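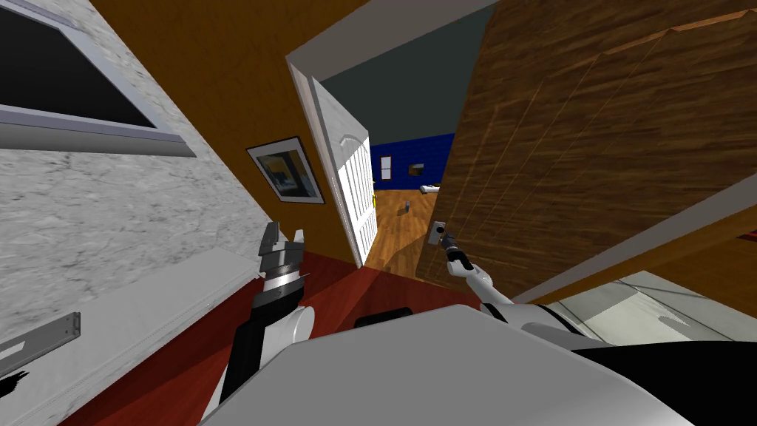 Door with lever handle, part open. Render.

August, 14:10. Finish trials for the Brunton job, door and panel stock.

Restia oil-wax went on the second set of boards this morning. Two coats, wiped back after the first, no thinning. Coverage worked out worse than the tin claims, mostly on the end grain, which drinks it. Weighed the tin before and after: 83 g gone. Will repeat on the Barik blanks before quoting anything.

Cut back between coats with the grey pad. The grey pad leaves fibres in open grain. Use the white one next time and vacuum before wiping.

Colour shift is the main worry. The client sample was matched under the bench lamp and looks too red by the window. Need to view all samples at the window from now on and write the light on the back of each.

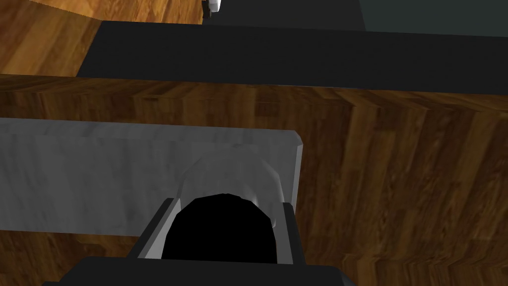 Striped brown grain, faint herringbone towards the upper middle. Render.

Cletik water-based on the control boards. Grain raised badly on the first coat, as expected. Sanded flat, second coat behaved. Dries hard enough to handle by the afternoon but looks thin beside the oil. Scratch test with the coin: Cletik marks white, Restia dents but does not whiten. Restia ring test with a wet mug still to do.

Board 843 rejected. Glue squeeze-out not scraped before finishing, pale patch along the joint. Strip it and keep it for practice.

Hinge edges: still undecided whether to oil before or after cutting the recesses. Leaning towards after, then touching in with a small brush. Bare wood in the recess moves differently from the face and I do not want the leaf proud by winter. 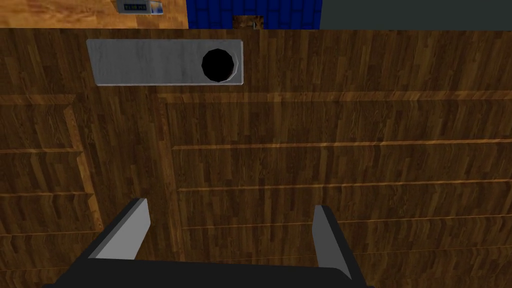 Comment left under this entry: oil before you cut, then seal the recess separately. If you leave it all till after, oil collects in the corners and stays tacky for weeks, and the screws pull it up.

Fair point. Will cut one test recess each way on 843 and check both at the end of the month.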